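# Larness Ridge loop: clockwise or counterclockwise?

### talus_pat

Finally did the full Larness loop from the Dodby trailhead and I'm still grinning! Went clockwise, left the car at 4:40 in the morning, and was on the ridge for sunrise. The snow on the north side was firm enough that I kept my spikes on until the saddle. From there it's 867 feet up to the summit block, mostly solid class 2 with one short step where I used my hands (and giggled, a little).

Coming down the Escobedo side was the slow part. Loose dinner-plate rock, a lot of side-hilling, and a creek crossing that was up to my shins by noon. 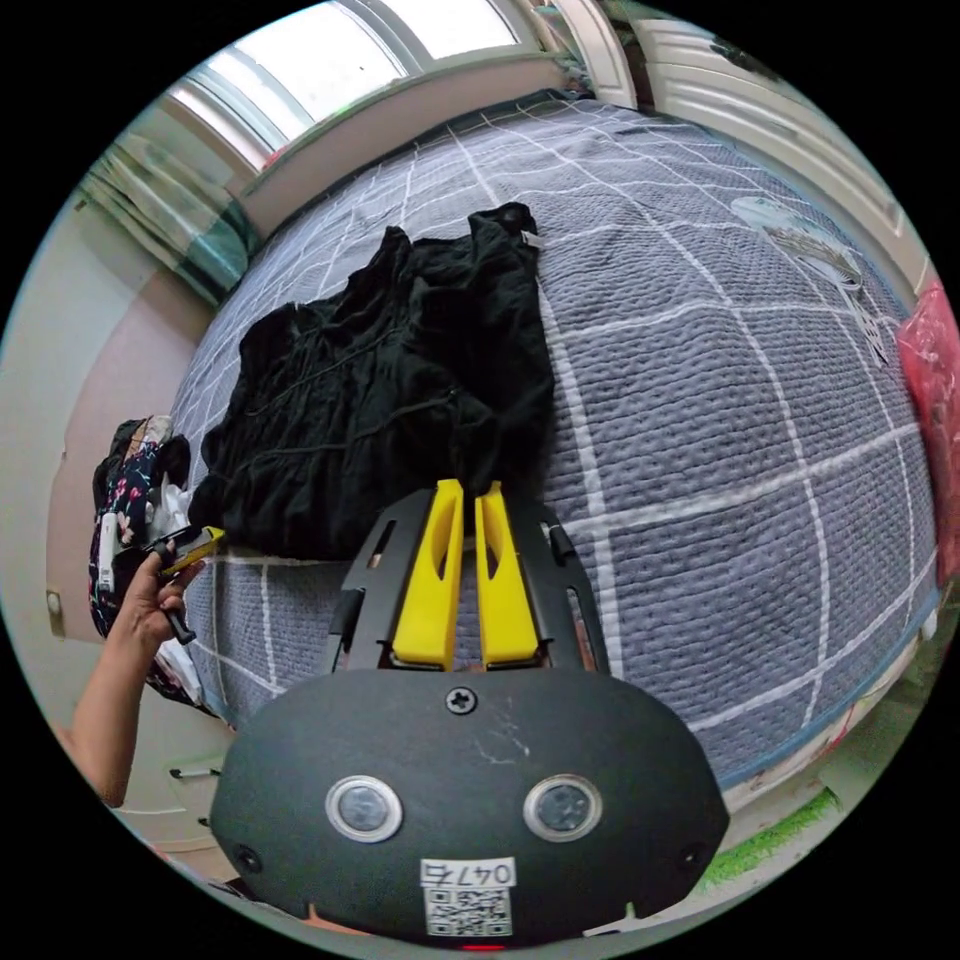 *Yellow fingers, tips up toward the dark fabric*

So, for people who've done both: which direction do you like? I want to take my brother in June and he's strong but new to scrambling.

### vesposito

Counterclockwise, every time. You go UP the junk on the Escobedo side when your legs are fresh, and you hit the creek early while it's low. Then the saddle is a nice mellow exit. I've done it clockwise once and swore at every one of those plates.

Sunrise from the ridge sounds amazing though, I'll give you that.

Vaughn Esposito
(yes, the same Vaughn from the old board)

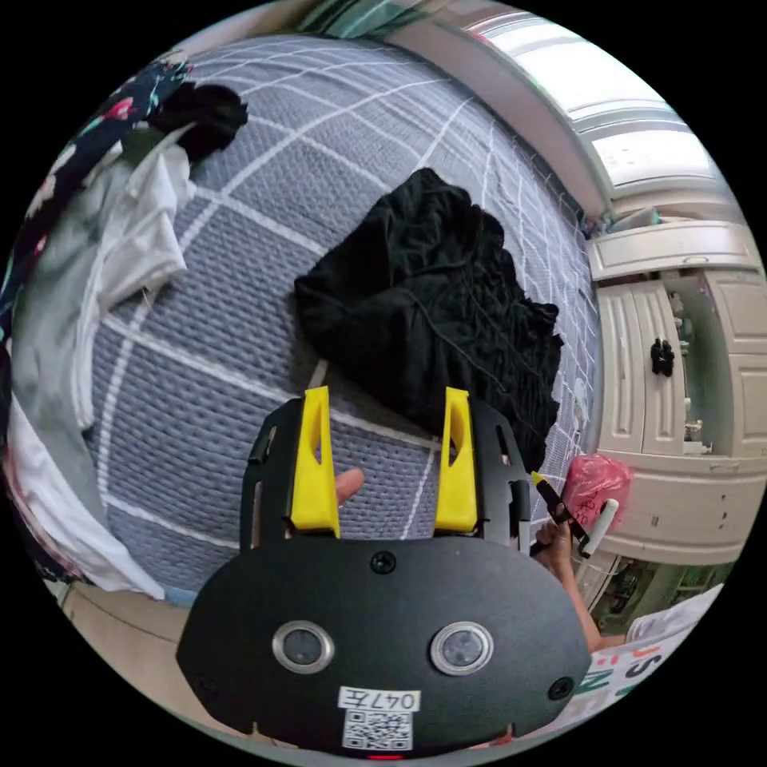

### marmot_lunch

Have to disagree with Vaughn. If the saddle still has snow, counterclockwise puts you on it in the afternoon when it's soft, and you're plunging to the knee for 300 yards. With a new scrambler I'd much prefer the firm stuff at dawn and a boring descent.

Also, the hand step is way friendlier going up. Looking down it the first time is spooky, even if it's only a couple of moves.

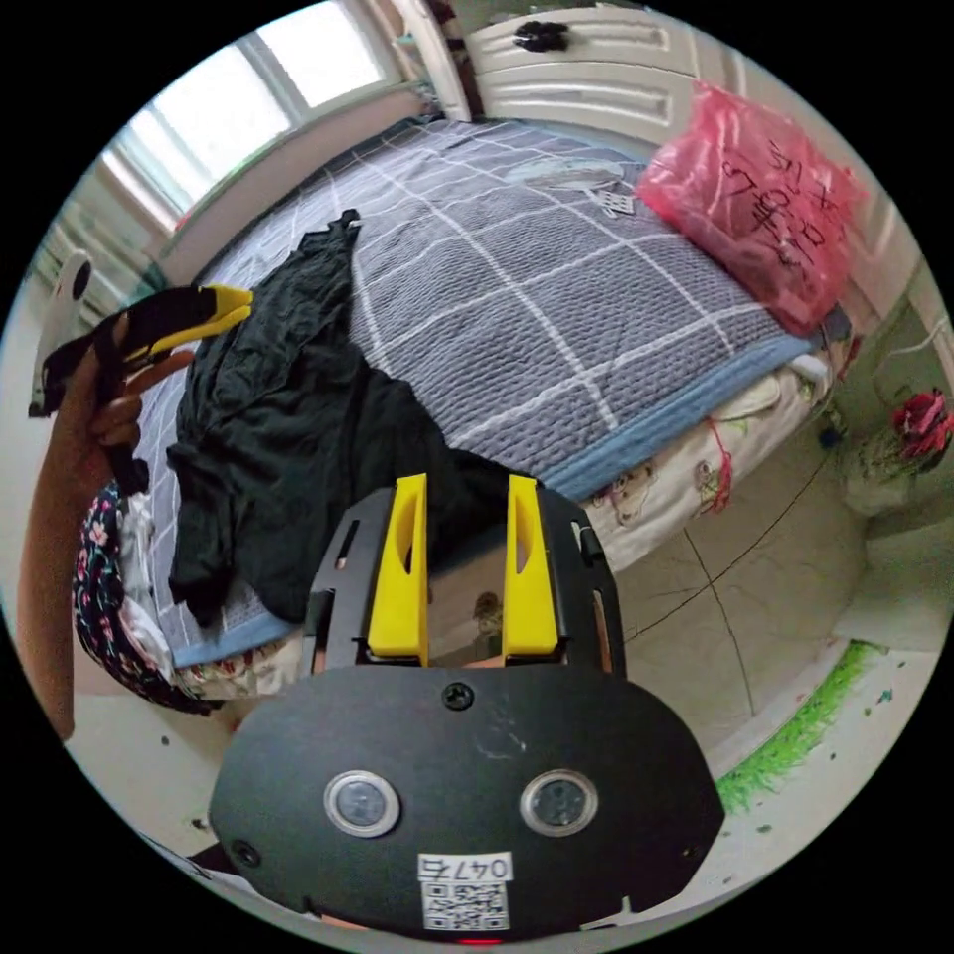
*Black and yellow, with the 047E sticker showing*

### vesposito

Fair on the snow. By late June in a normal year it's down to patches, so I guess I'm picturing a drier ridge than you are. The hand step can be skipped, by the way. Drop left, go around 200 feet along the grassy ledge, and there's a gully that brings you right back to the crest.

### talus_pat

A grassy ledge! I walked right past that. Did you have poles out on it, or stowed? I've got the folding Trendilex ones and they rattle like crazy on my pack.

### marmot_lunch

Stowed. Same poles here, a ski strap around the middle shuts them up.

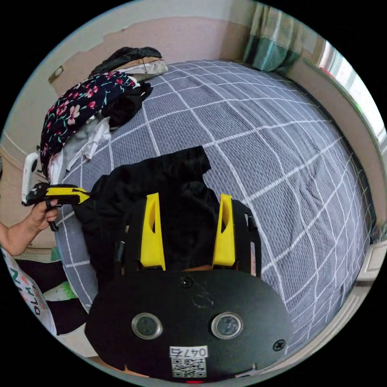

*Scuffed black plate, tiny red light at the bottom*

### cold_oatmeal

Clockwise with the brother, and bring sandals for the creek. Please post how it goes, I love this loop!

### talus_pat

Clockwise it is, unless the saddle's melted out. Sandals are on the list. So excited to see that ridge again!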